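Una tarde de mantas y sábanas

Bienvenidos a mi pequeña galería casera, que he ido montando sin prisa, con el café al lado y la cama llena de ropa por doblar. Soy Lejla Perić y enero siempre me pilla ordenando telas, qué le voy a hacer, ¡me encanta!

Pana marrón oscura sobre la sábana lila de flores. El canalé finito es mi debilidad, y eso que se lleva fatal con las pelusas.
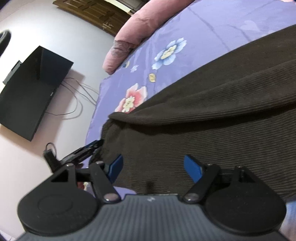 Para las piezas gruesas prefiero los dobleces grandes y blandos, de los que no dejan marca, y luego al estante de arriba, con su bolsita de lavanda (cambio las bolsitas cada 2 meses, más o menos cuando me acuerdo).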